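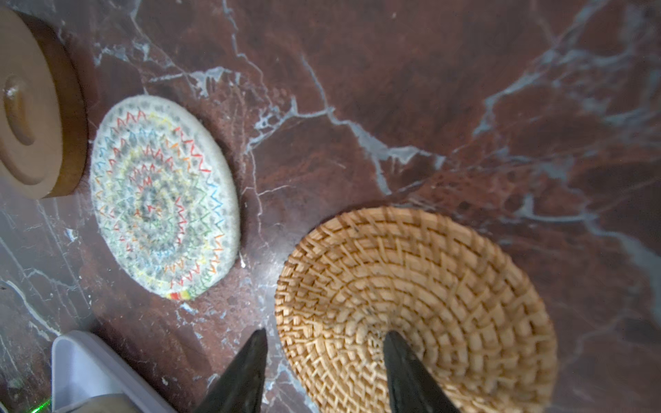 Wrist view, stone counter: rattan mat, stitched fabric coaster, gripper fingers.

Gutar Kitchen Counter Set: README and equipment plan
Version 2, Mar 22, 2025

Scope
Wrist-camera stills from household counters, with the purchasing notes for the next collection round. The notes cover one station. Shipping and tax are excluded.

Contents
3000 stills, JPEG, one folder per counter. File lists are in index.csv. Labels cover object class and surface type only.

Budget lines
Preltitz wrist camera, 2 units: 400 each. One is a spare.
Ravadberg fingertip sets, 15 sets: price pending. The supplier quotes by the box, so order in March with the cables.
Esquivel arm service contract: renew for one year. Do not buy the extended plan until the joint warranty question is answered.
Household props: bought locally, no line of their own. Charge to consumables.

Camera selection
Minimum focus distance decides the purchase. Mugs are approached from above, and a rim close to the lens goes soft while the base inside has to stay readable.

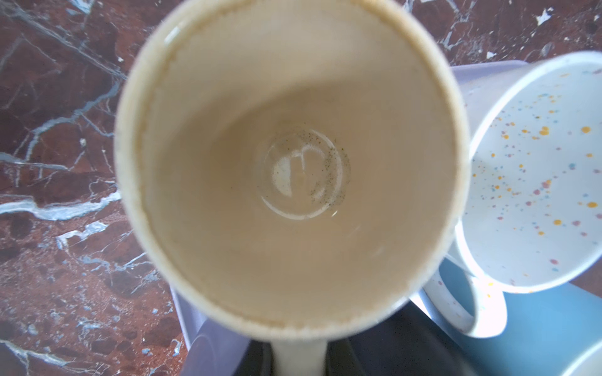

Coffee residue and glaze highlights are kept in the set and carry no separate label. Any replacement camera should be tested on glazed ceramic and on polished stone before the order is signed. Both give reflections that a matte test chart does not.

Open items
Lead time for fingertip sets.
Storage for the next round: one drive or two.
Lens hood, if the Preltitz mount leaves room for it.

License
Internal use. Requests for outside copies go through the Gutar project mailbox.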